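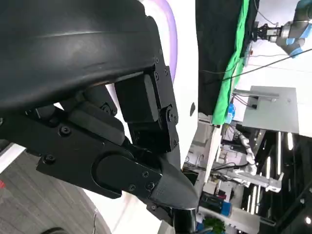

The contract with Zakcombe called for 1000 accepted demonstrations of one task, and the operator had been hired to supply them. The task was written on a single sheet. Pick up the item. Place it on the plate. Retract both arms. An attempt was accepted if the item came to rest inside the rim and neither hand touched the mug. She sat at the leader station with her wrists in the cuffs, and whatever her wrists did, the arms did two frames later. She had learned to allow for the delay. She had also learned that the dotted texture on the fingertips held well if the approach was slow and the finger came in at an angle, and that the green cloth hanging by the other arm was of no interest to anyone.

By noon on the fourth day she had 117 accepted. The log, kept by Gesemon, gave each attempt a number, a duration and a smoothness score. Her scores were falling. She checked the cuffs for play and found none. She recalibrated the left, then the right, and ran the task again.

The score fell further. 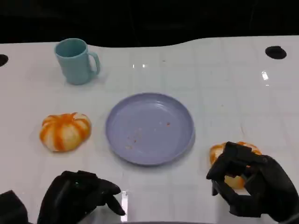

She opened the trace. Before each grasp, at the same point in the approach, the right arm paused. The pause was short, and it was not in the arm. The signal came from the cuff, so it came from her. She had no memory of pausing. She went back through the accepted attempts and found it first at number 31, very small, and then in every one after.

The Unetham office was told, by message, that the set contained an artifact. The reply asked whether the artifact was consistent. She wrote that it was. The reply said to continue, as a consistent artifact could be removed in training.

She tried to remove it herself. She counted aloud through the approach. She closed her eyes and did it from habit. She set the gain so high that a tremor would have thrown the item off the table. The pause stayed where it was.

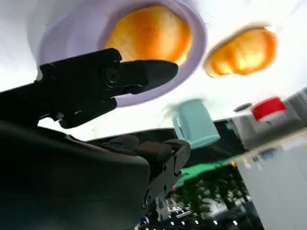
By Gerd Hamann
October 3, 2019

The first policy was trained overnight on what she had. In the morning she took her wrists out of the cuffs, locked the leader station and started the evaluation. The arm came forward over the white table, slowed, and held still short of the item. Then it closed, lifted, and set the item down inside the rim.

She ran it again with the plate moved. It held still in the same way.

The evaluation form had a field for unexpected behavior. She typed "hesitates" and deleted it, and typed "dwell before contact, origin operator." She thought about her mother in the kitchen at Lenz, who used to stop like that with her hand over the bowl.

She saved the form, unlocked the station and put her wrists back in. The next attempt was number 118.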